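Products > Rights management > Claim tracking > Mirnex Notice Desk

Mirnex Notice Desk

Updated October – by the Dremix product team
16 shares | 20 comments

Mirnex Notice Desk is a desktop program for small labels, photographers and publishers who need to keep track of copyright claims. It stores each work, the licences granted on it and every notice sent or received. The current release runs on Windows and Mac and needs no separate database.

Works are entered one at a time or imported from a spreadsheet. Each record holds the title, the date of creation, the owner and any shared rights. You can attach contracts, invoices and letters to a record, and the program keeps a dated log of changes.
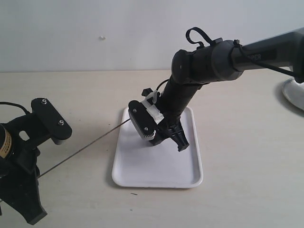

A white tray on a beige tabletop.

Notices are written from templates. The standard set covers takedown requests, counter-notices, licence reminders and replies to a claim you think is wrong. Wording can be edited before sending, and the version sent is locked – later edits are saved as a new draft. Reply deadlines appear in a calendar view, which can be shared with a solicitor on a read-only login.

The program does not search the web for copies of your work. If you need that, the Devadiga add-on imports search results and matches them against your records by title and file name. Matches have to be approved by a person before a notice can go out.
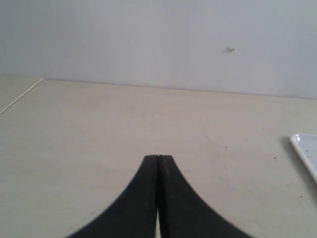

244 words in this section

Licences

Single user: £244, one payment, with a year of updates.
Office pack: £469, up to 20 users on one site.
Devadiga add-on: sold separately, price on request.

Support is by email and telephone from the Burkgate office. Upgrades from version 16 keep existing records and templates, but custom report layouts must be set up again. Back up your data folder before installing.

A trial copy is available. It has all the functions of the single user licence, but printed notices carry a watermark.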